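Support > Wallow Desk > Tickets > Wrist unit drops out mid-session

Print this page | E-mail this ticket

2021-10-06, posted by Shahla Rostami

Hi Torben, me again (sorry!). The wrist unit is still dropping out. It runs fine for maybe 23 minutes, then the hand freezes on my screen while the real one keeps on moving, and we have to restart the whole session.

What I've tried so far:

- Restarted the software, then the laptop. No change.
- Swapped the long cable for the spare from Jidmont. Got 30 minutes out of it, then the same freeze.
- Pushed every connector on the box back in. Two dropouts after that, so one better than the usual 3, but I wouldn't call it fixed!

My money is on the plug at the box end. Whenever someone reaches across the table the cable goes along for the ride, and I think it's tugging on that plug. Keir wants to tape it down, but I told him to hold off till you say it's OK.

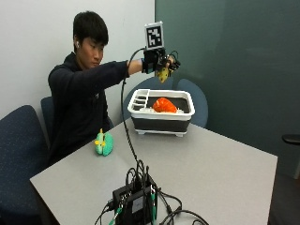
The other thing is the people side. Ruairí used to pack orders all day and now half his shift is picking up toys so the Ollitz arm can learn from him. He likes it, mostly, but his packing numbers still get counted as if he never left the line, and every restart eats into them. Could you put the lost time in your notes so I can show Þórarinn? He's the one who sets the targets.

Logs are attached. Can you call before you ship another box? I'd rather try a clamp on that plug first.

Status: open, waiting on Torben Wendt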